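トップ　講義一覧　提出物　過去の報告書　お問い合わせ

生活環境演習　班別報告
「とりあえず」の置き場所について　かご二つとトレイ一枚による卓上整理の検討

一　はじめに

本報告の出発点は、Kavandale棟の共同机である。学科の学生なら一度は使ったことがあるはずの机で、天板が見えたら運がいい。三月に我々の班が机の上のものを一度すべて床に下ろしてみたところ、インクの出ないペン、片方だけの手袋、誰かの印鑑、そして昨年度の演習で配られた「整理整頓のすすめ」という冊子が出てきた。冊子は未開封だった。

この冊子によると、物が散らかるのは「定位置が決まっていないから」だそうである。異論はない。ただ、定位置を決める段になると話が急に難しくなる。消しゴムや定規の定位置は決まる。問題は、乾電池、磁石、食べかけではないが開封済みの飴、使いみちのわからないネジといった連中で、これらは定位置会議のたびに「とりあえずここ」と言われ、そのまま卒業年度をまたぐ。班ではこの種の物品を「とりあえず品」と呼ぶことにした。学術用語ではないので、他所で使って恥をかいても班は責任を負わない。

二　先行事例

昨年度のDrondon班は、引き出しの中を細かい仕切りで区切る方式を提案している。報告書は図が美しく、評価も高かったと聞く。我々も現物を見に行ったが、仕切りには一つずつラベルが貼られ、そのうちの一つに「その他」とあり、机の中身はほぼそこに入っていた。仕切りの数がどれだけ増えても、人は「その他」を探し当てるらしい。

もう一つ参考にしたのは、Chukwu班の「置き場所を写真で示す」方式である。机の前に正しい状態の写真を貼っておき、帰る前に見比べるというものだ。写真そのものは今も貼ってある。その前に段ボールが積まれているため、見比べるにはまず段ボールを片づける必要がある。

いずれの班も、分類の細かさか、利用者の良心のどちらかに頼っていた。我々は自分たちの良心をあまり信用していないので、分類のほうを思いきり粗くすることにした。

三　方法

用意したのは、縁の開いた長方形の編みかごを二つと、角の丸い浅いトレイを一枚である。かごはWovierという雑貨店で買った。同じような形で色違いにしたのは班員のLawal Akinolaの主張による。彼は「ラベルを貼ると読まれない。色なら読まなくても目に入る」と述べ、残りの班員は、ラベル用紙を買いに行かずに済むという理由で賛成した。

規則は次のとおりとした。

・濃い茶色のかごは、水まわりや掃除で使うもの。
・橙色のかごは、電気、遊び、その他の机まわりのもの。
・トレイは、まだ決まっていないもの。

「その他」がまた現れたではないか、という指摘は中間発表でも受けた。そのとおりである。ただし我々の「その他」はかごの中に堂々とあり、引き出しの奥には隠れていない。これを改善と見るか開き直りと見るかは、読む方の判断にお任せする。

トレイの役目は待合室に近い。分ける前の物品を一度ここに出し、そこからどちらかのかごへ移す。直接かごに入れればよいという意見もあったが、試すと、かごの上に手をかざしたまま考え込む者が続出した。手に物を持ったまま悩むと人はたいてい近いほうのかごに入れる。いったん置いて、眺めて、それから動かすほうが、少なくとも言い訳のできる分け方になる。

配置は、奥に編みかごを二つ、その手前に薄緑のトレイ。机は白いものを使った。 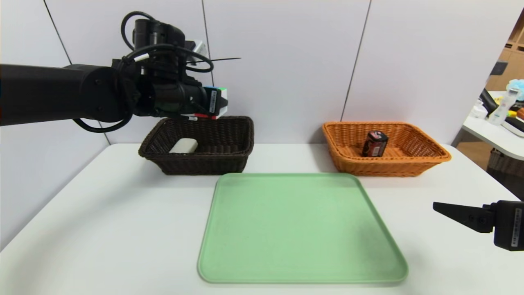
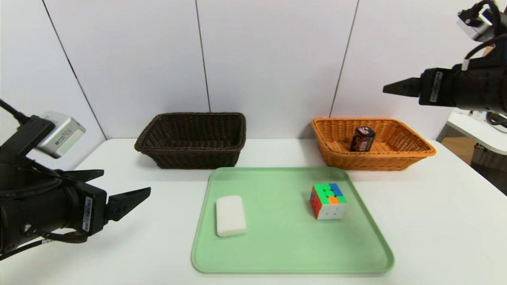 四　分けてみてわかったこと

まずスポンジ。これは掃除のものであり、濃い茶色のかごに入ることに反対する者はいなかった。本報告で全員の意見が一致した唯一の物品なので、特に記しておく。

次にルービックキューブ。遊びのものだから橙色、と規則のうえでは明快である。ところが実際にトレイに置いてみると、誰も移そうとしない。正確には、移す前に回し始める。班員の一人は一面だけそろえてから移すと宣言し、その日の作業はそこで終わった。分類の難しさと、分類したくなさとは別の問題である。後者については次年度の班に譲りたい。

石鹸は意外にもめた。水まわりのものなので濃い茶色で決まりだと思われたが、未使用の石鹸は「まだ在庫であって、掃除用品ではない」という説が出た。この説を唱えた班員は、以前に文具店で働いていたことがあり、在庫という概念に厳しい。議論の末、石鹸は石鹸であるという結論に達するまでに、昼休みをまるごと使った。

電池は橙色のかごに入れる。新しい電池はそれでよい。困るのは、使い終わったのかどうか不明の電池で、これが共同机にはやたらと多い。誰かが時計から抜き、捨てる場所がわからず、机に置いて帰る。次の誰かがそれを新品と思って時計に入れ、動かないので抜いて、また机に置く。こうして電池は電気を失ったまま立派に循環している。班では、使用済みの電池に油性ペンで×を書く規則を追加した。油性ペンの定位置はまだ決まっていない。

五　アンケート

試行のあと、共同机の利用者21人に感想を書いてもらった。回答欄は200字まで書けるようにしておいたが、最も長い回答はかごの色についての苦情だった。「茶色と橙は秋っぽすぎる」とのことである。季節感に関する指摘は想定しておらず、考察のしようがない。

役に立った意見も引いておく。

「かごの縁が外に開いているので、上から入れやすい。下のほうは見えない。」

「トレイがあると、とりあえず置ける。とりあえず置けるので、とりあえず置いてしまう。」

「どこに入れるか迷ったら、どちらに入っていたら自分が探すかを考えるとよい。」

最後の意見はもっともである。我々は分ける側の都合ばかり考え、探す側のことを忘れていた。中間発表の前に聞きたかった。

二番目の意見は痛いところを突いている。トレイは浅く縁も低いので、積み上げには向かない。だから置きっぱなしになる量には自然と上限がある、というのが設計段階での我々の読みだった。実際には、置ききれなくなった物品はトレイの横に置かれた。縁は物を止めるが、人は止めない。

六　考察

かご二つという数について。三つ目を足してはどうかという案は、班内で2回出て、2回とも否決した。最初の否決の理由は予算であり、次の否決の理由は、最初に予算を理由にした手前もう買えない、というものだった。それでも結果としては悪くなかったと思う。選択肢が二つなら、迷ってもせいぜい二択であり、間違えてももう片方を見ればよい。Drondon班の引き出しで印鑑を探したときは、仕切りを端から順に開けていくことになった。

編みかごという素材については反省がある。見た目が柔らかく、机の上に出しておいても事務用品らしくならないのは長所である。短所は編み目に細かいものが入り込むことで、消しゴムのかすはほぼ回収できない。逆さにして叩くという方法を試したが、かすは机に落ち、机を拭くためのスポンジはいま逆さにしたかごから出てきたばかりで、自分たちが何をしているのか一瞬わからなくなった。トレイのほうは拭けば済むので、細かいものは最初からトレイの上で扱うのがよい。

それから、かごの向きについて。二つを横に並べて奥に置くと、手前のトレイからどちらへも同じくらいの距離で届く。縦に並べた場合は、手前のかごばかりが満ちる。試行の途中で誰かが机でパソコンを使うためにかごを縦に積み、そのまま戻さなかったことがあり、この知見はその日の帰りに偶然得られたものである。計画的な比較ではないため、表にはしていない。

七　今後の課題

一、トレイを空にする時刻を決める。夕方五時という案が有力だが、班員の半数はその時間に机にいない。

二、油性ペンの定位置。

三、片方だけの手袋の扱い。掃除用の手袋なら濃い茶色、防寒用なら橙色に入る。見たところどちらとも言えず、現在もトレイにある。

四、未開封だった冊子は開封した。内容は本報告の参考文献として挙げる予定だったが、提出直前に机の上で見失った。見つけた方は、かごのどちらかに入れておいていただきたい。

付記
かごの購入費は班で折半した。試行終了後のかごは共同机に残してあるので、持ち帰らないこと。中の飴は誰のものでもないが、開封済みである。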